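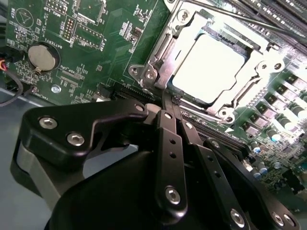 Bench Clear-Out, June: The Green Board

Quick page, sorry for the state of it. Kauko Lahtinen asked for something on the old boards before they go on the shelf at Ladska so this is the first one up. More boards when I get a minute, probly Thursday after lunch.

Socket and processor
Processor's in, both levers down flat. Leaving it seated, safer for the pins than a drawer. Heat spreader blown out by the bench light so no reading the model off it, will have to get that from the BIOS screen. Silver metal frame round it, screwed down at the corners and sides.

Memory
Row of black slots past the socket. Lenni has a bag of sticks to try, don't open a new pack.

Power side
Square gray chokes in a line next to the socket, then the round caps, several with bluish tops. Shanthi Navaratnam wants a proper look at the caps with the magnifier before anyone puts power on it. Fair enough.

Battery
Coin cell in its holder, BATTERY1 printed right by it. New cell goes in regardless. Mind the little metal tab, Jingyi snapped one on the last board and we spent a whole afternoon finding another holder.

Buzzer spot
White circle and the word BEEP up near the corner. Handy if you're hunting for where the beep codes come from.

To do on this one
Check caps (Shanthi)
New coin cell
Try memory one stick at a time
Fresh paste, old tube is dried up, use the Degefa one
Label and box, box number 152

Board goes to Tuulikki Kauppinen for the evening class if it boots. If it doesnt, parts bin. She has 2 cases waiting and the power supplys are already in them.

Anyone with a spare cooler that fits, leave it on the Hernard shelf with your name on it. Screws in a bag please, taped to the cooler, not loose in the box like last time.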